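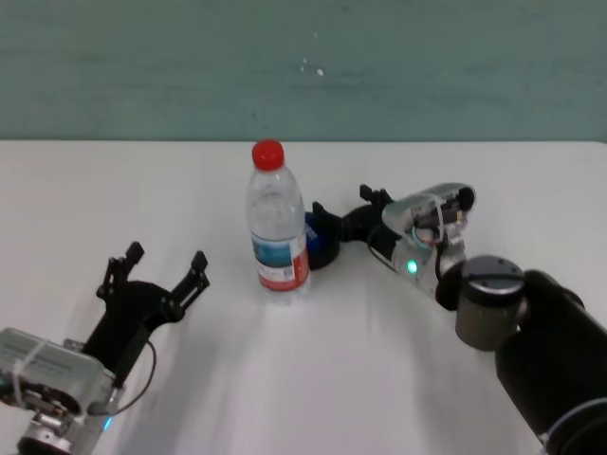

2 min read

Community > Town News > Fimthorpe

Fimthorpe water drive opens June collection early

By the Fimthorpe news desk
May 31, 2022

Red caps, blue caps, any caps at all! The summer water drive is back in Fimthorpe, and the hall on Wouters Street started taking in bottled water this morning, a day ahead of the June opening printed on the flyers.

The idea is as simple as it was last year. Drop off sealed plastic bottles of drinking water, any label, any size you can comfortably carry, and they go out to the ball fields, the bus shelters and the walking trail between here and Plavovthorpe on the hottest afternoons of the summer. Last June the drive kept 26 stops supplied, and this year the organizers are going for 30, with the extra four all on the Plavovthorpe end, where the trail runs a long way without a scrap of shade.

A clear bottle with a bright red screw cap is an ordinary thing to get excited about, but anyone who has walked that trail in July will understand (this reporter did it once with half a can of warm soda and won't be doing it again). Small bottles fit a kid's hand and a coat pocket, and they are the ones that run out first every year, so please keep them coming.

New this summer is a cup bin. Reusable plastic cups in good shape are welcome, and they'll sit by the big water coolers at the Ukell picnic grounds, where families asked for them again and again last season. Any color is fine. Please wash them first, and leave glass at home.

Drop-off is at the side door of the hall, 9 a.m. to 4 p.m., through the end of June. Cases should stay in their wrap if they have one. Single bottles can go straight on the table inside. Bottles that have been opened can't be accepted, even if they look full, and neither can flavored drinks or anything fizzy.

Empties count too! Each stop will have a blue sack for used bottles, and the caps can stay on. Last year's sacks filled up so fast that pickups had to be added, and it was great to see the trail so clean at the end of it.

Households that can't get to Wouters Street can leave a case at the Ukell library desk during regular hours. The first delivery heads out to the ball fields as soon as 40 cases are in, and the stop list will be posted on the hall door that same day.

26 shares | 4 comments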